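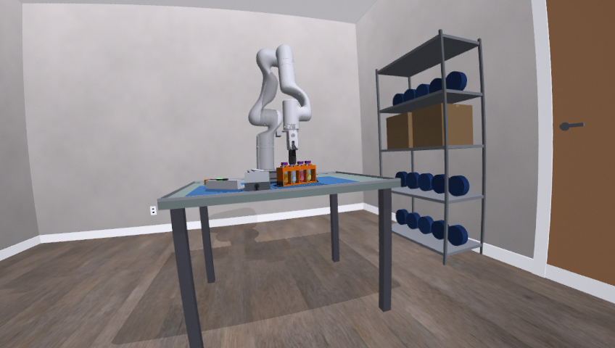
Hulis: the virtual bench

Welcome to the gallery for Hulis, the robot arm cell I've been building in simulation from my spare room, evenings mostly, with a pot of tea going cold beside the keyboard. My friends at the Vallstead shared workshop kept asking what I was up to all winter, so I've finally put a few renders in one place for them (and for my mum, who likes the colours).

The scene file has grown to 1,808 lines, and I'm on my 52nd saved version. I started out meaning to model the arm and a table and leave it at that, but then the room wanted a door, and the door wanted a handle, and you can guess how the rest of the spring went.

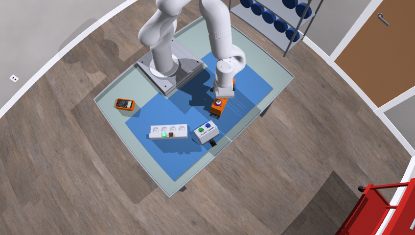
Render: Mawar Nair / Hulis build log

The orange piece is in the gripper here, held just above the blue mat. I'm awfully fond of the shadow underneath it - it's my favourite way of judging height from this view, and I spent far too many evenings fiddling with the lighting. The multimeter is over on the glass at the left, and the power strip has its little green switch lit up, which pleases me every time I open the file.

Mudier is my nickname for the grasping script, and it's still the part I fuss over most. The approach angle, the closing speed and the height above the mat all live in one settings file now, which I should have done in October. If you're starting a build of your own, do that first, and give every setting a name you'll recognize after a month away! 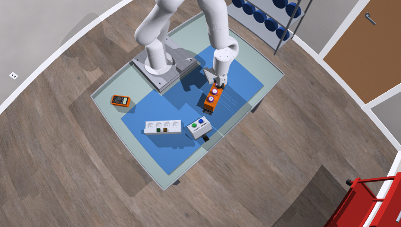 Fingers down at the near end of the orange box, purple buttons in a row.

I like this one for the arm itself, all those smooth, rounded joint housings. Next on my list is tidying up the button station, where the printing is still far too small to read from up here. More renders to come once version 53 behaves itself.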